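Part 4: Cutting and fitting the bottom strip

By now you should have the side seals up and the door shutting without a fight. If it still sticks, go back to Part 3 and move the keep, as you won't cure it from the bottom. I fitted my first set in February with a gale coming under the kitchen door, and I did the bottom strip before the sides because that was where my ankles were cold. Please don't copy me! I had to take it all off again.

What I've used is the Paseck brush strip, the aluminium one with the grey bristles. It comes in two lengths and I always get the longer one, as you can cut it down but you can't make it grow. The Amiser strip goes on in exactly the same way except that its screw holes are round, so you get no up and down adjustment at all. If you have that one, read step 7 twice before you pick up the drill.

You will need:
Tape measure
Pencil
Junior hacksaw with a fresh blade
Fine file or a bit of old sandpaper
Masking tape
Small screwdriver (the screws in the bag are cross head)
Bradawl, or a drill with a thin bit
A scrap of cardboard, cereal box thickness

Measuring up

1. Shut the door and measure between the stops, right down at floor level. Mine came out at 723 mm. Then do it again a hand's height up, because old frames wander. Use the smaller number.

2. Take 4 mm off that. It sounds mean, but a strip that fits perfectly in the kitchen in July will scrape in winter.

3. Check which side of the door you're working on. The strip goes on the face you see when the door is shut and the room opens away from you — in other words, the side you push. On the pull side it catches the carpet.

Caution: if the door is a fire door, stop and look at the label on its top edge before you put a single screw in it. Some of them can't be drilled without losing their rating, and a strip off a shop peg won't be the right thing for them anyway. 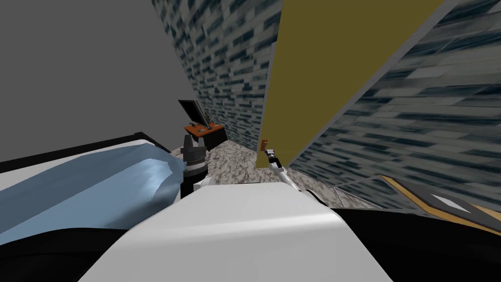
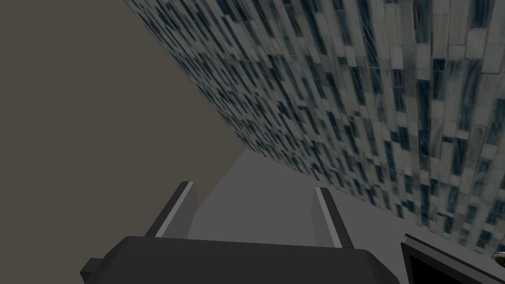
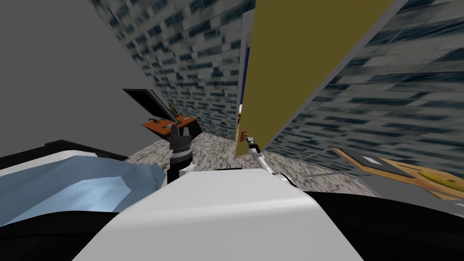
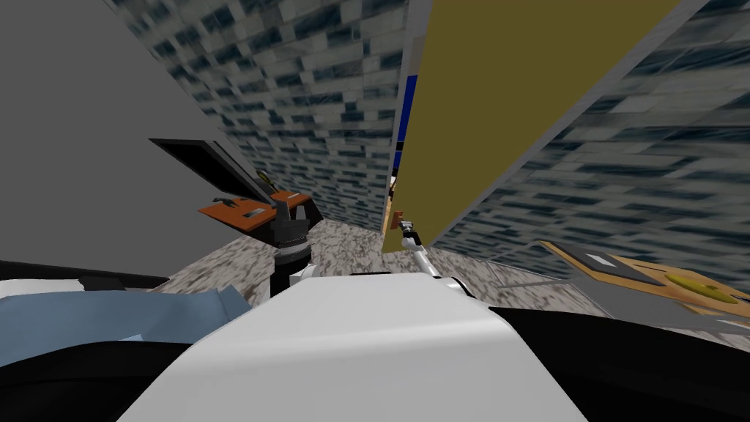
Before you cut anything, have a good look at the face of the door and decide whether it's a flat one or a panelled one, since the two take the strip differently. A panelled door usually has a solid rail along the bottom and you fix into that, keeping below the moulding. A flat door is easier, as you can go wherever you like up to the point where something gets in the way. The tall olive-yellow one in the third picture has a small brown handle mounted near the bottom, and on a door like that I'd hold the strip up dry first and mark its top edge in pencil, so I knew whether the two were going to meet before I'd made any holes. The same goes for kick plates, cat flaps and those little hold-open hooks. If they do meet, the Drummond low-profile strip is half as tall and will often slide in underneath. It costs a bit more and the bristles are shorter, but I've got one on the airing cupboard and I've no complaints.

Cutting the strip

4. Slide the bristles along so they poke out at one end and the aluminium is bare where you're cutting. If yours won't slide, leave them where they are and wrap masking tape tightly round the lot.

5. Mark the cut on the tape and saw slowly, from the back of the strip towards the front. Try to take the length off both ends equally if you can bear to, otherwise the screw holes finish up lopsided. I cut all mine from one end and I can see it every time I go past. Visitors can't.

6. File the ends smooth, then trim the bristles with kitchen scissors. Shake it outside. I mean it, the bits get everywhere.

Caution: freshly sawn aluminium is sharper than it looks. File before you feel it with your thumb.

Fixing it on

7. Lay the cardboard on the floor under the shut door and stand the strip on it, bristles just touching. Tape the strip to the door, pull the cardboard out, and open and close the door a few times. You want the tips to brush the floor without bending over.

8. Pencil through the middle of each slot. Take the strip off and start the holes with the bradawl.

9. Put the two end screws in first, not quite tight. Try the door again. Nudge the strip up or down, then do the rest and nip them all up.

Note: on a wider door, anything where the finished strip is over 600 mm, use every screw in the bag. Below that I've got away with the two ends and one in the middle. My cupboard strip ended up at 447 mm and it hasn't budged.

Note: hollow doors are a nuisance. The screws bite into the thin skin and then spin. Jenberg do a packet of short fat ones that hold much better, or you can put a dab of wood glue in each hole and leave it overnight with the strip taped in place.

If it isn't right

The door is stiff to push: the bristles are too low. Loosen the screws and go up by the thickness of the cardboard.

There's still a draught at one corner: your floor slopes, like mine. Drop that end of the strip only. It'll look a bit drunk but it'll work.

It squeaks: rub a candle stub along the bristles, or wait. Mine stopped after a week.

Letterboxes are in Part 5, and you'll want the screwdriver again for those, so leave it out.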